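Search the notebook
Notebooks > Menzies bench > Counter cell > House rules

March, 4:10 p.m.

Spent the afternoon on the handover rules for the checkout counter, which at present exist in three versions: the one in the binder, the one taped up by the door, and the one people follow. The third is the best of them and the only one never written down. So I'm writing it down.

Starting point is the tray. The binder says "tray to be positioned suitably." I looked up who wrote that and it was me. Suitably for what, past self? New wording: tray flat on the counter, long way across, all four corners supported, rim clear of the counter edge. Empty at the start of every run, checked by eye by the person who presses start, and the same person initials the sheet. Not the person standing next to them.

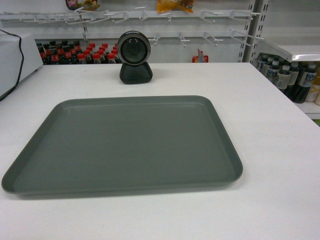 Second, the stop rule. Anyone in the room can call a stop and no one has to justify it until the arm is parked. We've been sloppy here. Last month somebody called stop and then got cross-examined for two minutes while the arm sat there under power. Order of business from now on is park, lock out, then argue. The arguing can go on as long as people like, there's coffee.

Third, the approach speed near the counter. The Surkia controller lets you set a slow zone and we have set one, at 60 percent, and then over the winter it crept up to 73 in one of the saved profiles. No log entry, no initials. I've put it back to 60 and locked the profile. If you need it faster, ask, and write down that you asked.

Fourth, stock on the shelves is stock. It isn't spare test objects. If an item is going to be picked it gets entered on the run sheet first, and when it's been dropped it goes in the dropped box and doesn't go back on a hook looking innocent. I am aware of who I'm talking to, and that includes me and the crackers.

Fifth, hands. No reaching across the counter while the arm is enabled, including "just to straighten it." Especially to straighten it.

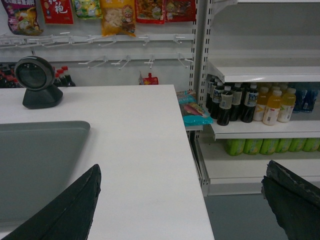
Beathag Mowat thinks rule five is fine on paper and will last until the first crooked tray. Her suggestion is to make straightening a proper step with its own pause, so that people have a legal way to do what they're going to do anyway. She'd also like the pause to be one button, as the current sequence takes long enough that you can feel yourself getting tempted. I said I'd try it. She said she'd already tried it, on the Wododance rig, and it worked.

So, rule five, second draft: press pause, wait for the light, straighten, step back behind the line, resume. Nothing is to be straightened from the side. I still have to find out whether the Tulska light can be wired to the pause state or only to the full stop. Crescencio Contreras has the manual, or had it.

Finger inspection is the other thing the binder skates over. It says "regularly," a word that has never made anybody get up out of a chair. Changed to: before the first run of the day and after any contact with the counter, fingers open, look at both tips and the inner faces. Scuffs are fine, note them. Anything chipped or sticking up gets run past a fingertip (arm locked out!) and if it catches, the finger is swapped before the next run. 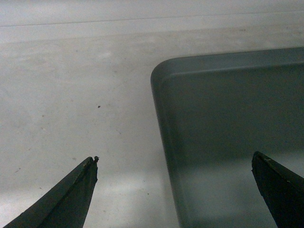
The wipe-down goes in the same step. Counter and tray, dry cloth first, and only then the spray, because the spray on top of grit is how we scratched the last tray. Whoever wipes also looks for crumbs and specks near the tray, as the rim check assumes there's nothing under it.

The whole thing currently runs to 51 lines, which is too many to tape to a door. I want it on one side of one sheet in a type size people over forty can read from where they stand. Candidates for cutting: the paragraph on footwear, the second paragraph on footwear.

To do: print draft, take down the old one by the door, ask Crescencio about the manual, add a pause column to the run sheet. Rules one to four apply from tomorrow morning. Five waits for the light.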